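Home | Reviews | Arms & Grippers | Workshop | Contact

Two Arms and a Ball Pump: Living With the Budance Pair From Flundora

Posted Feb 10, 2022 by the Sedgwick bench

I have wanted a two-armed setup for years (my family will confirm this, wearily), so when the Budance pair went on sale in January I finally gave in. It comes with both arms, a parallel gripper for each, and a lesson pack called Gukedport that you load onto the controller and more or less play along with. My favorite lesson by a mile is the one with the hand pump and the ball, because it asks one arm to hold something long and awkward while the other arm waits its turn, and that's harder than it sounds!

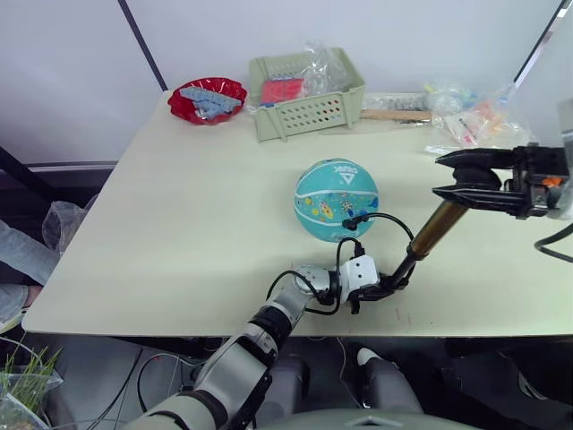 Setup took me 11 evenings, and I'm a slow and happy tinkerer, so please don't take that as a complaint. The manual is friendly and has big drawings. Where it falls down is calibration, which gets two pages when it deserves a chapter. I ended up writing my own notes in the margins, and I'd tell anybody buying this to keep a pencil handy. Once both arms agreed on where the middle of the table was, though, everything after that felt like a treat.

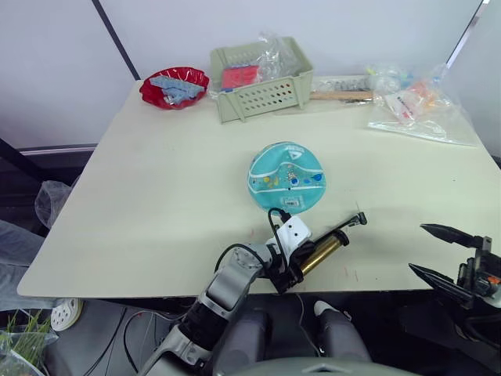

Grip and Reach

A brass-colored pump barrel is a mean thing to hand a gripper, being round and smooth, and I went in expecting the worst. The low-force setting is too timid for it, so bump it up a notch before you start. Reach is generous for a table this size, and I love that the two arms can meet in the middle without a lot of fuss in the software. Soft, crinkly things are another story, and I'm still fiddling with the squeeze settings there.

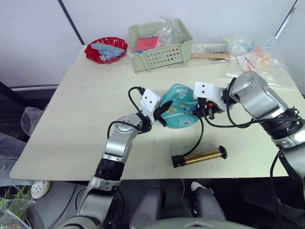 One early owner wrote to me to say the soft-object lesson only clicked after slowing both arms to half speed, and that Flundora's support desk had suggested the same thing.

I've since tried it, and I agree, half speed is lovely.
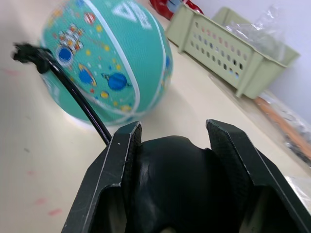 Wear is what I'd watch over the long haul. I'm hard on my tools and I don't baby these. The fingers are showing scuffs along their thin pale edges, though the gripping faces still have that slightly grainy texture I like so much. I'd buy spare pads with the kit and save yourself the second shipping charge.

Would I buy it again? Yes, gladly, and I'd clear more table for it.

Comments (2)

benchfern: Does Gukedport let you write your own lessons, or are you stuck with theirs?

slowsolder: Same trouble with calibration over here. Would you post those margin notes?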